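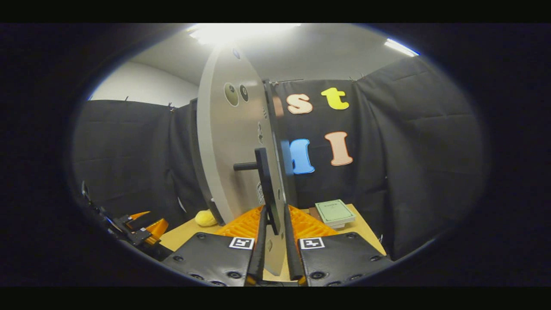

Clundon lab passes 1000 recorded demonstrations

January 2025

The manipulation team at Clundon has logged its 1000th hand-recorded demonstration for Nilix, the learning system it has been building since last August, and the mood in the lab is pretty cheerful!

Each demonstration is a person doing a small job with a hand-held gripper while the tool's own camera records the whole thing. The current set is all about handles. A big pale gray disk stands on edge on the tabletop, with a black bracket and a short rod mounted on its face, and the person holding the gripper has to reach in, get the fingertips lined up and take hold. Small square markers on the two jaws let the software work out how far apart they are at any moment.

"I love this part of the work," said Iresha Cassim, who leads the recording sessions. "You do a grasp, you do it again from a bit farther left, and you start to notice how many ways your own hand knows how to do it. We want Nilix to get all of those, the clumsy ones too."

The table is kept a little busy on purpose. Orange grid-textured plates, a pale green book and a small yellow plush share the space with the disk, and black curtains close off the back, dressed up with large foam letters. Sajib Khondokar, who checks the recordings, says a tidy table makes for a system that panics at the first stray object.

Of the handle recordings, 111 have been set aside for testing and won't be used in training. A first version of Nilix will try them next, and then the team moves on to drawers (Cassim already has a favorite, a sticky one rescued from an old desk).

Recording continues at Clundon with three people taking turns on the gripper. Staff from the Losar building who would like to try a session can sign up with Mitali Debnath at the front desk. No experience is needed, and left-handed people are especially welcome.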